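Gemness cell – bag task, setup and upkeep notes

Vesela Matić, Usia. Ask Senthil if the arms wont home.

What this is
Two-arm table cell, wrist cameras plus one at the head. Covers setup and small repairs only. Task data is in the Tomić folder.

Before a run
- wipe table, pale top shows every speck
- cables: leave slack over both wrists, then swing each arm through full reach by hand
- check the two screws on each white wrist bracket. Left one works loose first
- handheld controller at the back of the table, charged
- wrist camera exposure 800, not 900 – 900 washes out clear plastic

Gripper check
Close to 40 percent on the zip bag, both arms. Fingers should hold film without creeping. If they slip, clean the tips with a dry cloth and re-zero.

Bag between the arms, yellow strip:
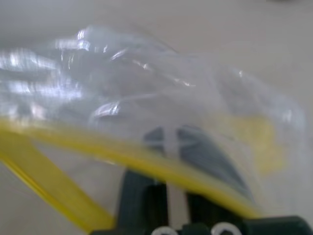
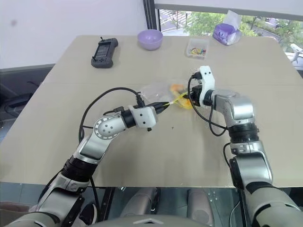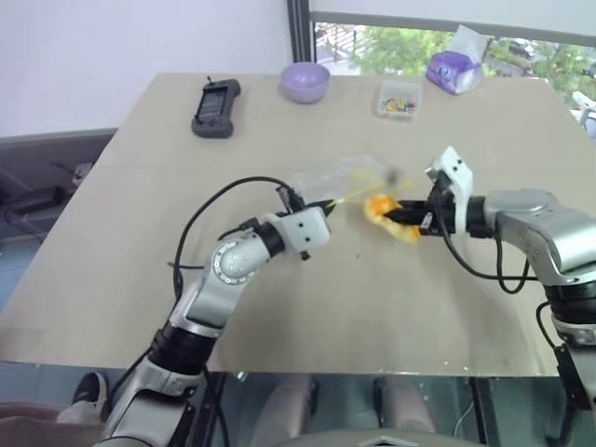
Repairs
- finger tips: swap in pairs, never one side. 6 spare sets in the drawer
- wrist connector: power off first, push till it clicks, dont twist
- Radka has the torque driver, ask for it back

Known problems
Head camera drops out after a cold start, restart the node twice. Calibration file from September is stil the good one, dont overwrite it.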